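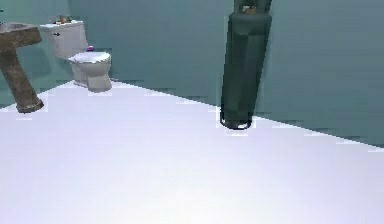
Figure 2. Rendered washroom with pedestal sink, toilet and upright green gas cylinder.

05/08/2022
By the Rostami equine nutrition group

4. Hay soaking and feed intake

Soaking is widely used in agistment yards to lower the sugar content of grass hay, but soaking times vary a good deal between owners. We recorded intake for 92 horses kept at Terkach and Mavlow. All were adult riding horses in light work, and none had been treated for colic or laminitis since April.

Hay came from one cutting and was weighed dry into nets. Half the horses at each property were given dry hay for the first period and soaked hay for the second, and the order was reversed for the remainder. Soaked nets were held under clean tap water for 30 minutes in summer conditions and for an hour in cooler weather, then hung to drain. The water was thrown out after each net. Leftovers were collected before the morning feed, oven-dried and weighed.

Horses on soaked hay left more behind on the first two nights. By the fourth night the difference was small, and owners were no longer reporting fussy eating. Ponies under 300 kg followed the same pattern, although four of them continued to pull hay out of the net and leave it on the ground – this was counted as refused. Body weight, taken by Vetaleck platform scale, did not change enough in either period to be separated from normal daily variation.

We did not test mineral losses. Yards that soak every net should have the ration checked, particularly where no hard feed is given.

Comments (3)

paddockgate: Did you try steamed hay as well? My old gelding won't touch it soaked.

Rostami equine nutrition group: Not in this study. Steaming is planned for the next one.

bay_mare_owner: Same here with the first couple of nights, then she cleaned up the lot.

Contact | © 2022 Rostami | Back to top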